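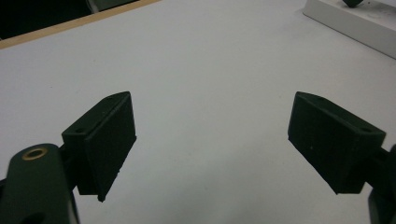
Teaching by hand - questions we keep getting

Updated 2022-07-19. Ask Kerubo Nyaga if yours is missing.

Do I need to know any programming?
No. You hold the gripper, do the job, put it down. The software side is Gwenaël's problem.

How many goes does a task need?
For a simple pick and place, 100 good ones. Fiddly stuff, more than that, ask first.

What counts as a good one?
Starts with the jaws wide open, ends with the jaws wide open. One smooth go in between. If you dropped the thing and picked it up again, keep it but tick "recovery" on the Dronder sheet.

How fast should I move?
Slower than you would with your fingers. Not silly slow. If it takes you more than 20 seconds to move one cup you're overthinking it.

Can I use my other hand to help?
No. Not even to steady the box. The arm only has the one.

Do I move the object between goes?
Yes please. Different spot, different angle. Same spot 70 times teaches it that spot and very little else.

Does the table need to be spotless?
No. Smudges are fine. Coffee cups, phones and keys are not, unless the task is coffee cups.

The fingers look a bit rough on the lower edge. Swap them?
Leave them unless they catch on things. If a finger wobbles, check the screws, then tell Gwenaël Picard. Don't file anything down, the left and right need to match.

When do I use remote control instead?
Anything hot, sharp or heavy, or out of comfortable reach. Book a slot on Kioko, 3 people max in the room. You need the short induction frist.

I'm left handed, does it matter?
Nope. Put it in the notes, that's all.

Can I do a whole afternoon?
You can but your last goes will be rubbish. Break every half hour, swap with someone.

Upload stuck?
Leave the laptop open and plugged in. Still stuck after lunch - restart Jernia, not the laptop. Dont delete the local copy until the row goes green.

Where do the recordings end up?
Relluvora shared drive, under July, then the task name. Read only once they're in, so check the name before you hit send.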